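Clatside reviews its school meals service

Clatside's school meals service published its annual review on 01/07/2018. In an interview for this newsletter, the head of the service set out what has changed over the past year and what parents may expect when the new menus begin in November.

The service now provides 3825 lunches a week, of which 1347 are free meals. "Take-up has grown most among the younger children," the head of service said. "We had planned for a slower rise, and the kitchens at Helano and Brena were under strain during the spring term."

Asked how those kitchens had coped, the head of service replied that deliveries had been moved to an earlier hour and that fruit was now ordered separately from other goods. "Fruit was arriving with the dry stores and waiting too long. It is a small matter, but children notice a soft strawberry."
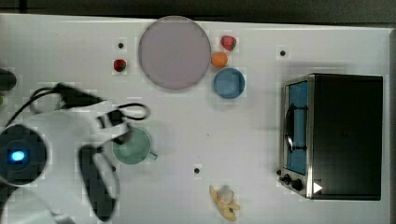
The Lozano site, which closed its kitchen for repairs last year, is once again cooking its own meals. Parents there had complained that food brought in from Brena was lukewarm by the second sitting. "They were right to complain," the head of service said. "We measured it ourselves and the results were poor."

The review also deals with salt and sugar. Sauces are to be offered on two days a week and served by staff at the counter. The head of service accepted that this would not please everyone. "We received some 13 letters on the subject, most of them from pupils. One was very well argued."

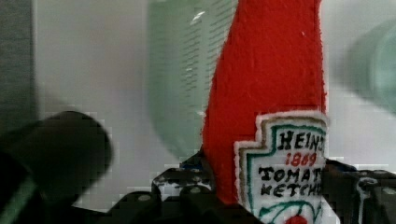

A soft toy ketchup bottle with an embroidered label.

Prices will remain as they are until the end of the school year. The head of service declined to give an undertaking beyond that date, noting that the contract for milk and bread was still under discussion. "I would prefer to tell families the figure once we have it." 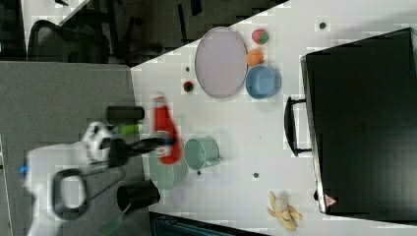

Menus from November

The new menus will run on a three-week cycle, with a meatless main course available every day. Parents of children with allergies are asked to return the updated form to the school office, even where one is already held.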